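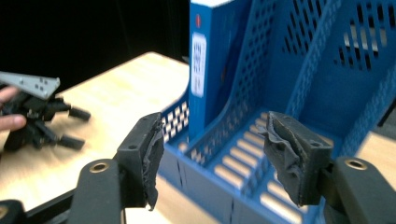
Black gripper fingers with torn pads

Crediting fabricators on wall labels
Forum: Exhibitions and Interpretation

registrar_drulham
Colleagues, I would be grateful for your views on a question of labelling. Drulham Gallery is preparing a group exhibition of cast and carved work, opening in December. One of the artists, Xiuying Tang, is lending Pyo, a hanging piece in dyed wool and cast resin, 83 cm high. The resin parts were cast by the Saderer workshop to her drawings. Her studio has asked that the workshop be left off the wall label and named only in the printed guide. Saderer has written separately to ask for a credit on the wall. Our house style has no rule on this matter. What is the practice elsewhere?

m_interp
Our practice is to follow the artist's wording on the wall in every case. The label carries the artist, the title, the year, the materials and the lender. All other contributors are listed in the guide. We adopted this after a show in which one label ran to 9 lines and visitors could not find the title.

KilnRoom
I must disagree with the previous post. A foundry or workshop that has made a substantial part of an object has a fair claim to be named where the object is seen. Many visitors do not take a guide. Bronze has carried foundry marks for a very long time and the authorship of those works has not suffered for it.

m_interp
A foundry mark is on the object and is part of it. A label is the gallery's own statement. I do not consider the two cases to be the same.

KilnRoom
The gallery's own statement ought then to be complete.

registrar_drulham
Thank you both. To answer a point raised with me by private message: the resin parts are unsigned and carry no mark. The loan agreement states that the lender "shall approve all label text", and the lender in this instance is the artist. I have asked whether that clause extends to the introductory panel, which we write ourselves and which may run to up to 400 words.
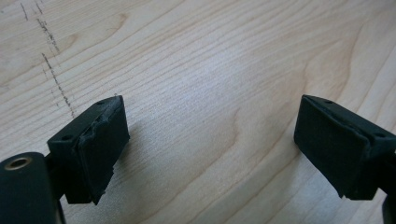

The panel could therefore name all the workshops involved in the exhibition in a single paragraph, with no mention on the separate labels. Three of the lenders have already agreed to this in principle. I have yet to hear from Ms Tang's studio.

paper_and_paste
I would advise caution with the panel. If the agreement is silent, the studio may still object, and an objection received in the week of installation is expensive. We had to reprint a panel for that reason. It had been mounted with Fondix, and the wall behind it needed repainting as well. Please obtain the approval in writing before the text goes to the designer.

T. (moderator)
Members are reminded that correspondence from named lenders should not be quoted in full on this board. The short extract above is acceptable and may stand.

KilnRoom
May I ask whether Saderer's contract with the artist says anything about credit? If a credit was promised at the time of making, the matter is between those two parties and the gallery should wait for them to settle it.

registrar_drulham
I have not seen that contract and do not expect to. Saderer's letter refers to "the usual understanding", without further detail.

m_interp
In that case the gallery has no duty to the workshop, although it may wish to extend a courtesy. I would support the panel, with the studio's consent. I would still keep the label short.

oldstore_annexe
We have used a middle course. The label gives "cast resin, dyed wool" in the materials line, and the online catalogue entry for the same work has a separate field headed "Made with". Artists who refused a wall credit have generally accepted the online field. The entry also remains available after the exhibition closes, and for the workshop that is of more use than a label.

KilnRoom
I withdraw nothing, but I would accept the online field as a minimum.

registrar_drulham
The suggestion of a catalogue field is helpful and I shall put it to the studio together with the draft panel. Would oldstore_annexe be willing to share the guidance given to cataloguers for completing it?

oldstore_annexe
Certainly. It is a single page. I shall send it by private message this afternoon.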